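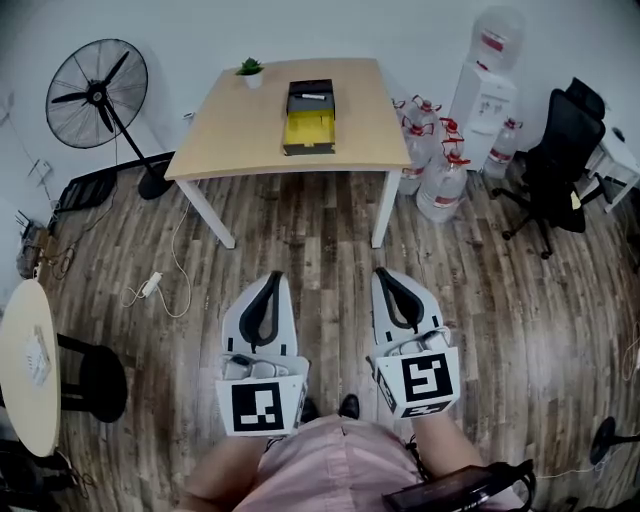

Okik rents out three ground-floor workrooms on the Ulley side of the building, by the month or by the half day. This page answers what people ask most often about Room 3, both before they book and after they have the key. The room comes with basic furniture and drinking water. The spare bottles are the large clear ones with red caps, kept on the floor near the dispenser, and you are welcome to use them. If your question isn't covered, write to Jytte Gunnlaugsson at the front office.

How big is the room?
385 square feet, measured wall to wall. The door opens inward and needs its full swing, so please don't put tables behind it.

What furniture is included?
The rectangular table with white legs, the small round table, the black stool and the floor fan. More chairs can be brought over from the hallway closet. Ask the day before if you need more than a few, as the other rooms draw from the same closet. Folding tables are not included but can be rented from the front office.

Can I move the furniture?
Yes. Lift it, please. The floor marks easily and we would like to avoid sanding it again. Put things back where you found them at the end of a half-day booking. Monthly tenants can keep their own layout until they move out. The water dispenser stays against the wall in either case.

Is the plant ours?
It belongs to the building. It is a succulent and needs very little. Gordon Gagnon waters it when he does the hallway plants, so please don't water it as well. We lost the last one that way.

How do I change the water bottle?
Wipe the neck of the new bottle, peel off the seal, lift with your knees and set it straight down on the dispenser. Expect some gurgling. If water collects around the collar, the bottle is not seated and needs a quarter turn. Two people make it much easier. If you can't lift a full bottle, call the front office and Wayne Pelletier will come and do it.

Where do the empty bottles go?
In the hallway, to the left of the service door. Robichaud picks up empties and drops off full ones twice a month. Leave the caps on. Please don't store full bottles on the table – it is not built for the weight.

How does the Wi-Fi work?
The network name and password are on the welcome sheet you get with the key. If the connection drops, tell us before you unplug anything. Restarting the router takes down the other two rooms for several minutes, and someone in there is usually on a call.

Can I run my own cables and chargers?
Yes, with some care. Keep them along the walls where you can. A cord that has to cross open floor should be taped down while people are walking around, and picked up when you leave. We have gaffer tape at the front office. Masking tape leaves residue on the planks.

How much power can I draw?
Keep the total on the wall outlets under 2000 watts. Laptops, monitors and a phone charger or two will never get close. A space heater and a kettle together will trip the breaker, which is in a locked panel in the hallway. Tyson Morin has the key. Space heaters are not allowed in any case.
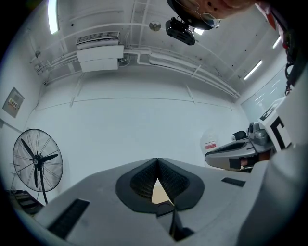

Heating and cooling come from the building's own system, with a control beside the door. Set it between 66 and 76 and give it 30 minutes before you decide it isn't working. The white air-conditioning unit is mounted up high near the pipes, so don't hang or lean anything close to it. If it drips, put something under it and let us know the same day. The floor fan is there for people who sit on the far side of the table, where less of the air reaches.

Can I hang a banner or decorations from the ceiling?
No. The pipes and cable trays overhead serve the whole floor and can't carry anything extra. That includes light things such as paper lanterns and balloons on strings. For banners, use a freestanding frame. Dultance, two doors down, rents them by the day.

Can the ceiling lights be dimmed?
They can't. The fluorescent lights are either on or off. Many tenants bring a desk lamp for evening work and leave the overhead lights off, and that's fine with us. If one of the tubes flickers or goes dark, please don't climb on the table to look at it. Ghislain Poirier replaces tubes and has the right ladder.

Can we cook or eat in the room?
Cold food and takeout are fine. No hot plates, toasters or rice cookers. Take food waste to the bins outside when you leave, even on a half-day booking.

What about cleaning?
The hallway and restrooms are cleaned by us. Inside the room, you sweep and wipe down the tables yourself. Use a damp mop on the floor, well wrung out. Water that sits on the planks gets into the seams. The broom and mop are in the hallway closet, behind the chairs.

Can I leave bags and equipment overnight?
Monthly tenants can. Half-day tenants can't, as there may be another booking at 8 the next morning. Keep bags off the walkway to the door in both cases.

Something is broken. Who do I tell?
The front office, by email or in person. Include the room number and what you were doing when it happened. Small repairs are normally done within two working days. We took longer in July – parts for the door closer were on back order.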